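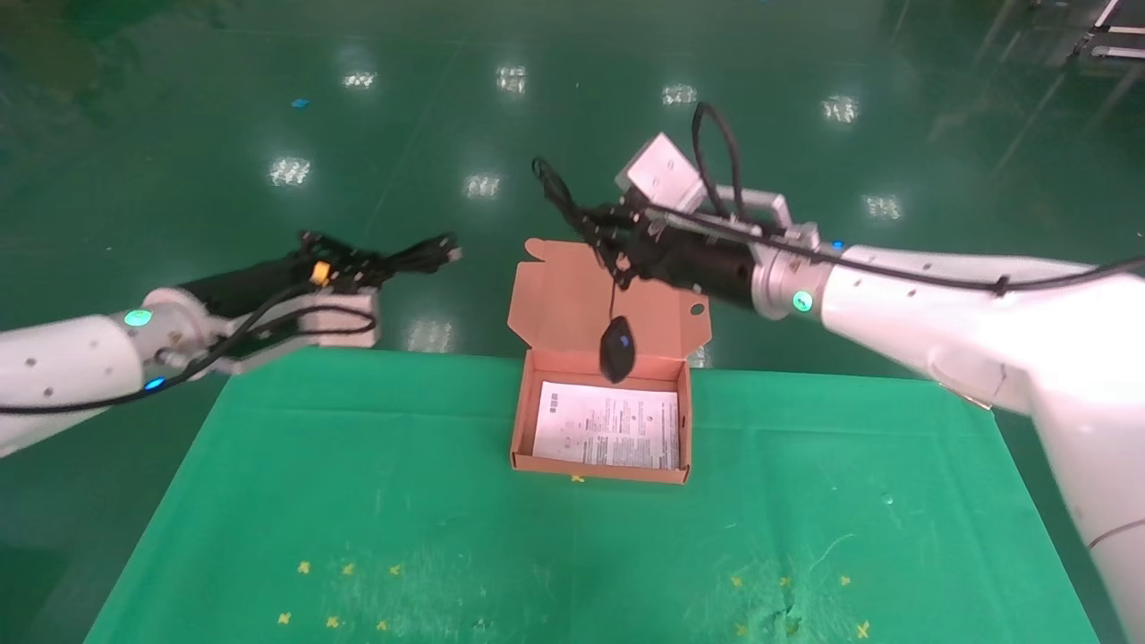 Tendel opens two-arm recording room at Trestside

Home | News | Products | Careers | Contact

6/6/26

Tendel has opened a room at its Trestside site for recording examples of two-armed packing work. The recordings will be used to train Cassim, the company's learning system for handling cardboard packaging.

Each station has a pair of white robot arms facing each other across a table with a green cloth. Yellow crosses on the cloth give the staff fixed places to work from. A person guides both arms through a job, such as opening a box with a hinged lid or dealing with the printed sheet inside, and the movements are stored together with the camera pictures.

The room has 19 stations and a staff of 38, working in two shifts. Recording of boxes began in December with a smaller group.

"Boxes are harder than they look," said Thulani Xaba, who runs the recording work at Tendel. "The lid moves when you don't want it to, and paper lies flat and is awkward to pick up. We want Cassim to see the same job done many times, by different people, with the box in slightly different places."

Attempts that go wrong are kept as well - they are marked by the person at the station and stored separately, so that the training team can decide later whether to use them.

The first set covers 41 tasks, all with cardboard boxes and their contents. Tulidwood, which makes flat-pack shelving, will be the first customer to try the trained system, on a line that packs fittings and instruction sheets. Tendel has not set a date for that trial.

A second set, covering bags and soft wrapping, is being planned - staff for it will be taken on locally.

Shares 2 | Comments 0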